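Die eigene Modellrakete starten: Anleitung für den ersten Flug

Als ich meine erste Modellrakete in den Himmel geschickt habe, war der Flug vorbei, bevor ich den Kopf richtig im Nacken hatte. Ein Zischen, ein weißer Strich, und weg war sie! Seitdem bin ich dem Hobby komplett verfallen, und jeden Juni, wenn die Wiesen gemäht sind, geht bei mir die Saison so richtig los. Wer beim Anschauen großer Raketenstarts schon immer dachte, das will ich auch, der kann mit Pappe, Balsaholz und etwas Geduld ziemlich schnell selbst einen Countdown herunterzählen.

Ich baue in dieser Anleitung die Okisau, einen kleinen Bausatz mit einer Stufe und Fallschirm. Die Schritte lassen sich aber auf fast jedes Einsteigermodell übertragen.

Was ihr braucht

Bausatz mit Körperrohr, Spitze, Leitwerk und Fallschirm
Holzleim und etwas Sekundenkleber
Schleifpapier, fein und sehr fein
Ein scharfes Bastelmesser und ein Stahllineal
Grundierung und Sprühlack
Zugelassene Treibsätze in der Größe, die der Bausatz vorschreibt
Startrampe mit Leitstab und elektrische Zündung
Schutzwatte aus dem Modellbauhandel, bitte keine normale Watte

Schritt 1: Rohr anzeichnen

Wickelt einen Papierstreifen um das Körperrohr, markiert die Überlappung und teilt die Strecke durch die Anzahl der Flossen. Danach den Streifen wieder anlegen und die Punkte aufs Rohr übertragen. Für die langen Linien legt ihr das Rohr in den Winkel eines Türrahmens und fahrt mit dem Bleistift an der Kante entlang. Das klappt wunderbar und kostet keinen Cent.

Schritt 2: Flossen schleifen und kleben

Die Maserung der Flossen muss zur Vorderkante parallel laufen, sonst brechen sie bei der ersten harten Landung. Legt alle Flossen aufeinander und schleift sie als Paket, dann werden sie gleich groß. Die Vorderkante rundet ihr ab, die Hinterkante darf spitz zulaufen. Die Kante am Rohr bleibt gerade!

Zum Kleben gebe ich einen dünnen Streifen Holzleim auf die Flosse, drücke sie kurz an, nehme sie wieder ab und lasse den Leim eine Minute anziehen. Dann noch einmal Leim drauf und endgültig ansetzen. Diese doppelte Verklebung hält bombenfest. Wenn alles durchgetrocknet ist, zieht ihr mit der Fingerspitze eine kleine Hohlkehle aus Leim in jeden Winkel.

Schritt 3: Motorhalterung einsetzen

Steckt die Halterung erst trocken ins Rohr und prüft, ob sie leicht gleitet. Wenn es hakt, schleift ihr die Ringe etwas nach. Den Leim verteilt ihr mit einem Holzstäbchen innen im Rohr und schiebt die Halterung in einem Zug hinein – wer mittendrin stehen bleibt, bekommt sie oft keinen Millimeter mehr weiter. Ich spreche da aus leidvoller Erfahrung mit meiner Pedness, deren Motor bis heute ein Stück zu weit hinten sitzt.

Schritt 4: Lackieren

Zwei dünne Schichten Grundierung, dazwischen schleifen, dann die Farbe. Knallige Töne findet man im hohen Gras viel leichter wieder, ich schwöre auf Rot. Und keine Angst vor kleinen Macken im Lack, die gehören zu einer Rakete, die wirklich fliegt!

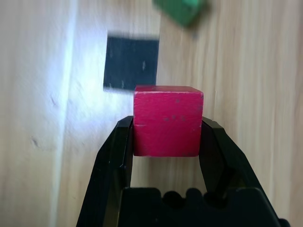

Schritt 5: Schwerpunkt prüfen

Jetzt wird es spannend. Setzt Treibsatz, Watte und Fallschirm ein und balanciert die Rakete auf einem Lineal. Der Punkt, an dem sie waagerecht liegen bleibt, ist der Schwerpunkt, und der muss vor dem Druckpunkt liegen, den die Bauanleitung angibt. Als Faustregel gilt mindestens ein Rohrdurchmesser Abstand. Reicht das nicht, kommt etwas Knete in die Spitze. Danach noch einmal messen.

Schritt 6: Fallschirm packen

Den Schirm zur Spitze falten, locker rollen und die Leinen nur lose darumlegen. Etwas Babypuder verhindert, dass die Folie zusammenklebt. Zwischen Treibsatz und Schirm gehört die Schutzwatte, drei bis vier lockere Bällchen reichen bei einem schmalen Rohr völlig. Die Spitze soll fest genug sitzen, dass sie beim Umdrehen der Rakete nicht herausfällt.

Schritt 7: Starten

Informiert euch vorher, was bei euch erlaubt ist, und holt euch die Zustimmung des Grundstückseigentümers. Sucht eine große freie Wiese ohne Stromleitungen und startet nur bei wenig Wind. Der Zünder kommt erst auf der Rampe in den Treibsatz, und der Sicherungsschlüssel bleibt dabei in eurer Hosentasche. Dann Abstand nehmen, Himmel kontrollieren, laut herunterzählen und drücken!

Falls sich nichts tut: Schlüssel abziehen und mindestens 60 Sekunden warten, bevor jemand zur Rampe geht. Meistens ist bloß der Zünder verrutscht.

Meine Okisau flog beim ersten Mal kerzengerade und landete so nah an der Rampe, dass ich sie gleich wieder geladen habe. Als Nächstes kommt die zweistufige Driltcombe dran, die Teile liegen schon auf dem Basteltisch.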